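Kundport Household Robotics Challenge

The Kundport Household Robotics Challenge is an annual student competition in which teams build and program a robot arm to carry out small chores in furnished rooms. It is run by the engineering department of Wallau Technical College and is open to undergraduate teams and, through a separate junior division, to high school clubs. The contest is usually held in March. Teams spend the preceding fall and winter preparing a robot and recording practice data.

Background

The challenge grew out of a course at Wallau in which students programmed factory-style arms to sort blocks on a lab bench. Instructors found that programs written for the bench often failed when the arm was moved to another table or the lights were changed. The course was rewritten so that the final project took place in a lived-in room, and the project was opened to outside teams the following year. The first open contest had 17 entries. Later contests have been capped at 40, with a waiting list.

Rules

Each team may use one arm with a two-finger gripper, mounted on a base that does not extend past the marked starting area. Commercial arms are allowed, as are arms built from kits or designed by the team. The cost of parts for the whole robot, excluding the computer, may not exceed $890. Donated parts are counted at their list price.

Fingers may be modified freely. Most teams print their own and add a covering for grip. Rubber sheet, silicone sleeves and ordinary tape have all been used, and the rules permit fingers to be rewrapped between runs but not during one. A camera at the wrist is required in the college division. Its video is submitted with the team's logs, and judges use it to settle disputes over whether the gripper touched an object outside the task. Cables may run along the floor, but a team whose robot snags its own cable does not receive a restart. 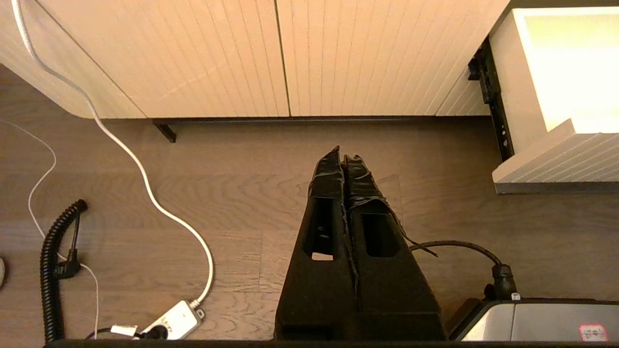
Tasks

Tasks are drawn from a published list and fall into three groups.

Pick and place tasks ask the robot to move a household object from one surface to another.

Furniture tasks involve drawers and cabinet doors. The robot must open the piece far enough to reach inside, and in the harder version must close it again. These tasks have the lowest completion rate of the three groups. Handles differ from room to room, and a drawer pulled off-center tends to bind.

Tidying tasks combine the first two. The robot must clear named objects from a surface and leave everything else where it was.

Rooms are not emptied before a run. Bottles, bags, phones and small electronics may be left on top of furniture, and a team loses points for knocking over or dragging an object that is not part of the task. Teams are told the type of furniture in advance but do not see the arrangement of objects until the start of their session. Low lighting has been allowed since the rules were revised on 3 Jan 2020, and a dim room is now a common choice for furniture tasks.

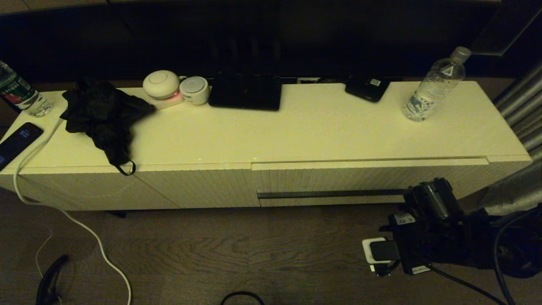 A run lasts up to 60 minutes, including setup. Within that time a team may make as many attempts as it likes, and the best attempt is scored. The robot may be driven by a person during the first attempt only. After that it must act without help, although a team member may stop it at any time with a switch.

Scoring

Points are given for each completed step, so a robot that grips a handle but cannot move the drawer still receives partial credit. Deductions are made for contact with other objects, for marks left on furniture and for human help after the first attempt. A written report counts for one quarter of the final score. It must describe the training data, the number of failed attempts and any repairs made to the arm.

Ties are broken by the report score, then by the shorter run.

Junior division

The junior division uses the same rooms but drops the furniture tasks in which the piece must be closed. Junior teams may drive the robot by hand throughout and are not required to fit a wrist camera. The Lalberg high school club has entered every year since the division began, and several of its former members have later competed for Wallau.

Related projects

Paiva is a shared software package maintained by students at the college. It records arm positions and camera video together and is used by most college teams, though it is not required. A parts list for a low-cost arm is distributed with it.

See also

Educational robotics
Mobile manipulation
Robot competition
Robot end effector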